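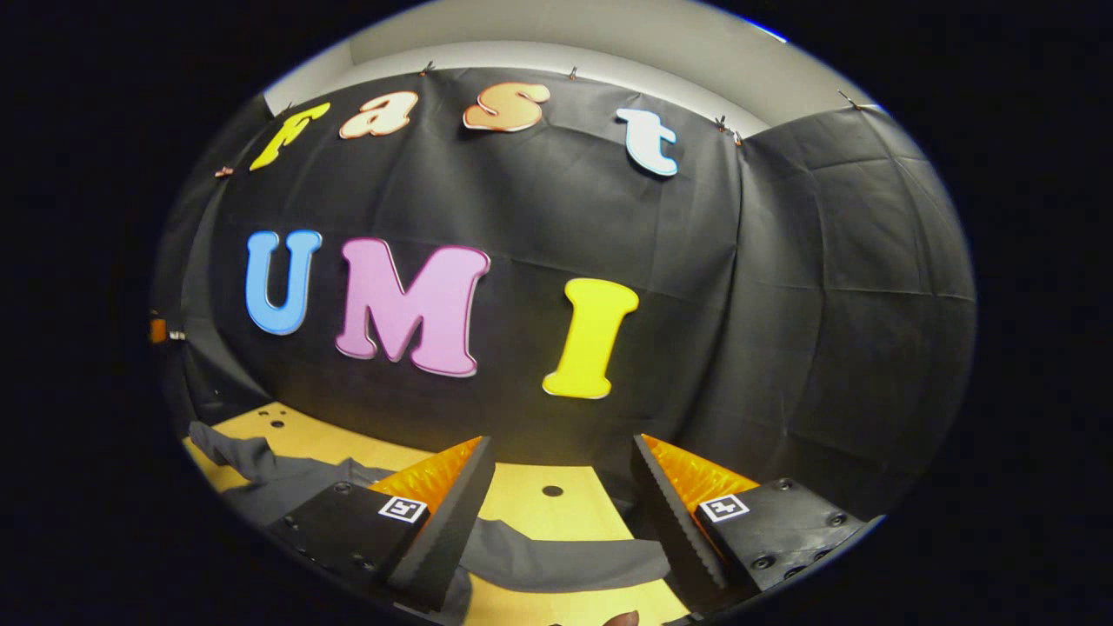 *Wrist view, full fisheye circle, before rectification.*

**Pose tracking drops out when the gripper faces black cloth**

**Lorna Marquez**

Our laboratory is preparing demonstrations recorded with a hand-held gripper. Visual-inertial tracking initialises correctly, but is lost in 51 of 3,000 segments, nearly always when the gripper is turned towards the dark backdrop behind the bench. The finger markers continue to decode. Should I raise the feature count in the Ravum front end, or mask part of the view? I would prefer not to re-record.

**Varnstead**

Mask the fingers and mounting blocks first. They travel with the camera, and any corners detected on them tell the estimator that it is stationary. The markers should be read for gripper width only — exclude them from the pose map. Your foam letters offer good edges, but creased cloth offers very little, and the grey cloth on the table may shift between takes. Relocalise against a map recorded from a slow sweep of the whole bench.

After masking, lower the corner threshold in small steps. Please post the inlier counts from one failed segment if the behaviour persists.

**Adberg**

Had the same trouble in September. Set max features to 2,577 and it went away. I did not test other values.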